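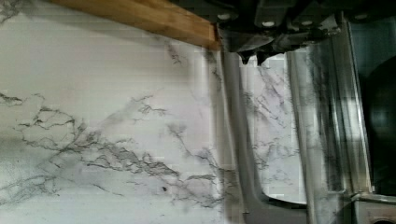
Re: [oltska-walkers] Overnight on the ridge path, worth it or not?

Saturday, August 12, 2023

> We have four days free next month and are thinking of doing the
> Rimoditz end of the ridge path with one night out. I've only ever
> walked the Oltska side, on day trips, and I've heard the Rimoditz
> end is mostly forest road. Is it dull? Also, is there water
> anywhere after the second pass, or do we have to carry all of it?
> My knees would like to know. And does the Sunday bus still stop
> at Tak?

Oh, do it! I walked that end in July, starting from Rimoditz and finishing at Tak, and I've been boring everyone at home with it ever since, so you've given me an excuse to start over with a fresh audience.

You heard right about the forest road, but it's only the first morning. You leave the village past the sawmill, go over the footbridge, and then it's a wide gravel track through spruce for a good two hours. I didn't mind it at all. It was shady, the grade is easy, and there were wild raspberries along the left bank the whole way up (they'll be over by the time you go, sorry, but the blackberries should be coming in lower down). If you really hate gravel, there's an old footpath that cuts off the two longest bends. Look for a faded yellow stripe on a beech just after the log pile. I missed it going up and only found out from the map that evening.

Once you're out of the trees it's a different walk. The first pass is a grassy saddle with cows on it, and from there you stay high until the evening – proper ridge, open on both sides, with the path going over one bump after another. I had a breeze all afternoon and hardly met a soul. There was a pair of ravens that kept me company for most of it, and so many grasshoppers that the whole slope buzzed!

Now, water. There is some after the second pass, but please don't count on the one marked on the old map. That's the stone trough below the cross, and it was bone dry when I got there. The one you want is further along, where the path drops into a little hollow with alders in it. You'll hear it before you see it. It comes out of a pipe on the downhill side, and it was running well even after that hot spell. I filled up 2 liters there and it got me through supper, breakfast and the whole way down. From the first pass to that spring I'd carry a full load, knees or no knees. I treated mine with drops on account of the cows, though I saw a couple of local people drinking it straight.

For the night, I stayed at the Joltau hut, and I can't say enough good things about it. It's the old herders' place that was fixed up a few years ago. You get a bunk with a mattress, a stove, a table outside and the best sunset of the whole trip. It costs 40 for the bunk and 53 if you want soup and breakfast as well, cash only. Get the soup. It was barley and mushroom, and they came around with seconds without being asked. Bring your own sleeping bag liner, and earplugs if you sleep lightly, as it's all one room and somebody always snores (it may have been me).

You can camp too, in the meadow behind the hut, but it slopes more than it looks. The people who tried it while I was there had all slid down to one end of their tent by morning and were in great spirits about it.

Day two is the hard one for knees. It's a long way down to Tak, and the middle part is loose stones in a gully. I'd bring poles even if you don't normally use them. Go slow, take the zigzags and don't be tempted by the straight line people have worn between them. After the gully you come out into hay meadows and it's soft underfoot the rest of the way. They were mowing when I came through and the smell was wonderful.

The bus: yes, the 104 still stops at Tak on Sundays, but it has moved! It doesn't pull into the square any more. You have to go down past the church to the main road and stand on the far side, by the shelter. I was waiting happily in the square with an ice cream and had to run for it. The afternoon one is the last, so I'd leave the hut by eight to have time for lunch.

With four days you could easily add the Oltska side on the front and make a full crossing of it. I haven't done the two together, so if you go for it, please write it up for the list – I'd love to know how the join between them is, especially the stretch above the quarry where the waymarks used to be so bad.

I have a track of both days and a scan of the newer map sheet. Write to me off list and I'll send them over tonight.

Happy walking!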